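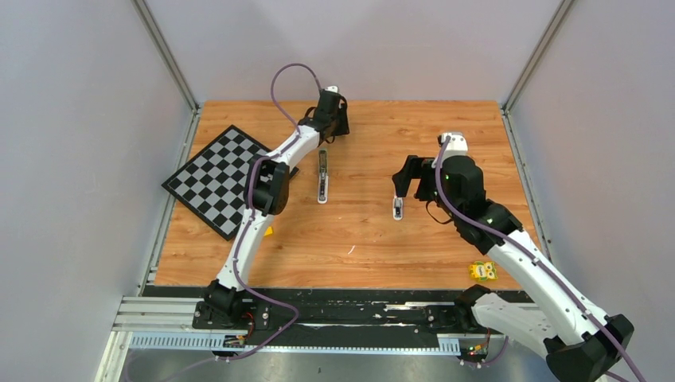
Leave it alone for a month before you oil it, one reader wrote after our spring piece on kitchen tables, and then oil the underside first. The letter went on for two pages and most of it was about undersides. Several others arrived in the same week, and between them they covered nearly everything that can go wrong with a flat piece of wood: rings, scorch marks, a split along a join, a top that rocked on its legs every winter and sat still again by Easter.

So we went back to the subject, this time leaving out legs and drawers and keeping to the top itself. It is the part people touch, lean on and put things down on, and it is usually the part they chose the table for.

Colour is where most buyers start. Orange-brown tops have been out of favour for a while. For years the shops wanted wood pale and slightly grey, and a warm board was something you sanded back or painted. That has started to shift. Staltance, a small workshop that makes tops to order, says it turned out 200 last year and that requests for warm tones overtook pale ones for the first time since it opened. The board in our opening photograph is a fair example of the colour, with lighter and darker streaks in it. In a room with pale grey walls a top like that does a lot of the work. Put it against cream or yellow and it can look heavy.

Grain direction gets less attention than colour, and it probably ought to get more. On most long tables it runs the length of the top, from end to end, and a person sitting at the long side sees it going from left to right. Turn it the other way and the same table looks shorter and deeper. On desks and benches, where you spend hours facing the same way, horizontal grain tends to look calm. Wiping along it also picks up crumbs and dust better than wiping across, particularly on older boards where the softer part of the wood has worn down a little below the harder part.

Solid wood moves. It takes in moisture when the air is damp and gives it up when the heating comes on, and it does this across the grain far more than along it. A wide top that has been screwed down tight through round holes will cup or crack sooner or later. Slotted holes or small sliding brackets let it shift. If you have bought a top separately from its frame, check what you have been given to fix it with before you reach for the drill. The packet of brackets that came with our test board from Varus held 4, and for a top of that width we would have liked a couple more.

Veneered boards move much less and cost less too. The objection to them is that you can only sand them once, if that, and a deep knock at the corner shows what is underneath. For a table that will be dragged about by children this matters. For a desk against a wall it may never come up. It can be hard to tell the two apart from the top face alone, and the edge is the place to look. On solid wood the lines of the surface carry on over the edge and you see end grain on the short sides. On a veneered board they stop, and there is a strip.

Now the finish. We tried 3 oils on offcuts of the same plank, left them on a kitchen windowsill from September until the clocks went forward, and put a hot mug and a wet glass on each of them every morning.

Sostent's hard oil was the most trouble to put on. It wants thin coats and a lot of rubbing, and it smells for days. By the end it had one faint ring, which went with a second wipe of oil. The Bíró board oil was far easier and gave the nicest colour, a real deepening of the brown, but it marked within a fortnight. You would need to be someone who likes re-oiling. The third was an unlabelled tin from the back of a cupboard and went sticky — we mention it only because a good many people have one like it. Take it to the tip.

Varnish still has its defenders and they have a point. A varnished top can be wiped with nearly anything and forgotten about. When it does go, it goes in patches, usually where wrists rest, and then the whole surface has to come off. Oil can be mended in one spot. Which of those suits you depends on how you feel about a weekend with a sander, and whether you have anywhere to do it.

A few things came up again and again in the letters. Felt pads under anything heavy that stays put. No plant pots without a saucer, and lift the saucer now and then, as a damp one leaves a black ring that goes deep. Black marks on oak are a reaction with iron, so keep wet steel wool away from it. Light darkens some woods and bleaches others, and a lamp base or a runner left in one place all summer will leave its shape. Move things about during the first year.

Rings that are white are in the finish and can often be eased out with a little oil and a soft cloth, worked gently with the grain. Dents sometimes lift with a damp cloth and a warm iron on bare or oiled wood. Don't try this on varnish.

As for price, the widest top on Staltance's list comes to £1,004 finished and delivered, with a wait of several weeks. Varus sells an unfinished board of similar size for a good deal less, and you supply the oil and the elbow grease. Second-hand is cheaper than both. Old tables with ruined legs go for very little at house clearances, and a decent top will come away from its frame with a screwdriver and some patience — look underneath first for the small round holes that mean woodworm.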